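Search the archive Go
[cell-practice] Re: Clause 2, loose cable in a shared two-arm workspace
Posted by Gun-woo Lim, March
2 min read

Aitana Pastor wrote:
> Zardale's draft treats every cable within reach as
> "arm dressing". Dernidcombe would rather split dressing
> from workpiece. Can anyone show a case where it matters?

Yes, ours at Kivville. The task is cable handling on a bench.

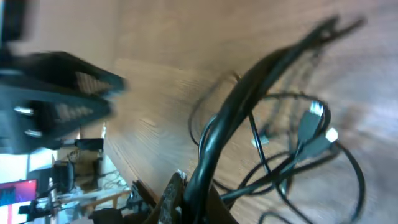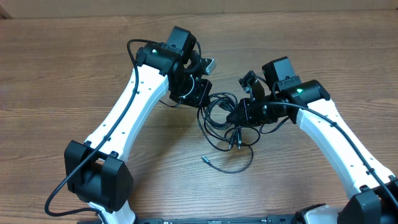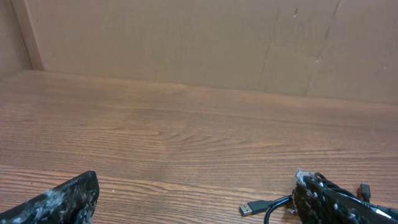
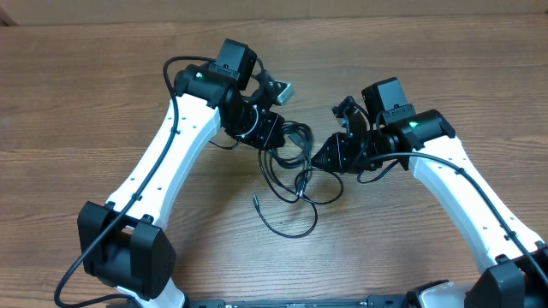 The draft needs two definitions. Dressing is fixed to the arm and belongs in the start-of-shift check. Workpiece cable is free to move and belongs in the task sheet. On the right arm the black cable is clipped along the white link, and a snag limit can be set for it in advance. The tangle on the table has no fixed path, so the same limit is meaningless there – it needs a low closing force and a stop if both grippers pull on one strand.

Our log has 1,163 entries under the present wording, and 1,152 of them say only "cable". We can't sort them afterwards.

I would also ask for a 20 mm minimum gap between grippers before either one closes. Ye-seo Myung disagrees on the figure and will post separately.

Gun-woo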